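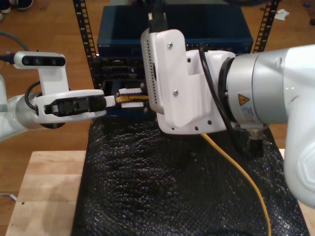 March 2025

Free throw rebound work, second block. Katia Fabbri ran the shooting end and I did the timing. We used the Flodby rim on the north backboard and left the Huttunen on the south one as the control, same height, both checked with the tape before we started.

Question for this block: does the looser Flodby rim give the shooter a softer bounce on short misses, or does it only look that way because the net hangs lower? The Parnumton coaches swear by the soft bounce. I have never seen a number for it.

Setup as before. Ball at the pressure printed next to the valve, rechecked every 30 shots. Release from the line, no jump. Katia shot the first half and Poppy Cropper took over when Katia's elbow got sore. Poppy shoots flatter, so her shots are logged on a separate sheet and should not be pooled with Katia's until we have sorted out entry angle.

Total for the block was 1,000 attempts. Of those, 610 went in, both rims together. I have not split the misses into front rim, back rim and side yet. The front rim ones are the only ones we care about for this question, and the sheet has a few where I wrote F and then crossed it out. Will go through the video for those before anyone draws a chart.

First impression, for what it is worth: front rim misses on the Flodby stay near the basket longer. They hop up and come down close to where they hit. On the Huttunen they kick out toward the line. Poppy says she could hear which rim it was with her back turned. We could test that, but not this month.

Problems:

The breakaway spring on the Flodby was slow to come back after Poppy hung on it during warmup. I reset it and checked level again, fine after that. Please do not hang on the test rim.

The stopwatch app dropped 2 readings near the end. Marked as blanks on the sheet. Do not fill them in with the average.

Ball got slick late on. Wiped it down with a towel and kept going, but a tired ball and tired shooters at the same time is bad planning. Next block should be shorter — or split over two sessions with a fresh ball in each.

The Ornamach rim has still not arrived. They now say June. If it slips again we write up the two rims we have and leave the third out.

To do: cut the video by rim, redo the crossed-out F entries, ask Katia whether she changed her grip after the break (it looked like it from my side), swap the ends so the Flodby is on the south backboard for block three. Nets need swapping over too, otherwise we still can't answer the question at the top.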